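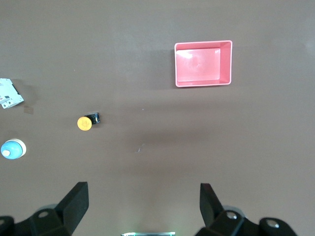

Ludside Controls and Wiring Group

Sorting mixed panel parts into bins

We have a box of parts pulled from old control panels: modular breakers, push buttons, emergency stops, a few plumbing fittings. I have colored open bins, pink and cyan so far. Is it better to sort by function or by mounting type? The breakers are DIN-rail, the buttons are panel mount. Stock is 400 pieces.
Pei-shan Chung

Aníbal Castaño
Sort by function first. Spread a small batch on a bare brown or gray surface so the white housings show up, and fill one bin at a time.
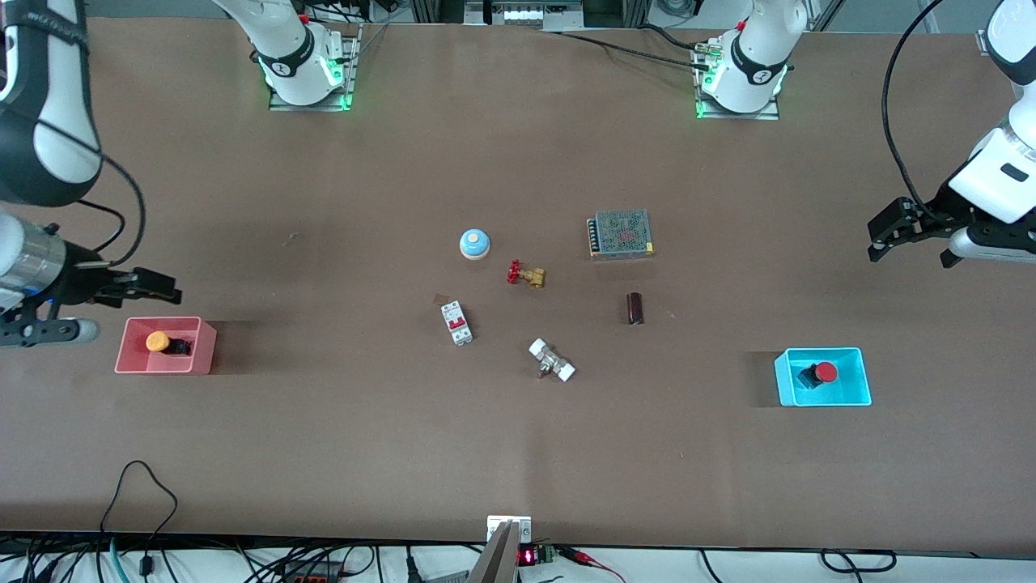
Keep emergency stops apart from ordinary push buttons, even when the bodies share the same cutout. A mushroom head on a square base is easy to spot, but loose contact blocks are not, so leave each block on its actuator until it has been tested. Breakers get a separate bin, subdivided by rating and trip curve - read the print on the face, never the toggle color. Plumbing parts go elsewhere. They carry grit and old sealant.

Label the bin, then the shelf. Our store holds 1,692 parts in 4 groups and needs nothing finer.

Lam
I just use the Humis drawers. Works fine up to 3,000 pieces or so if you don't mix voltages.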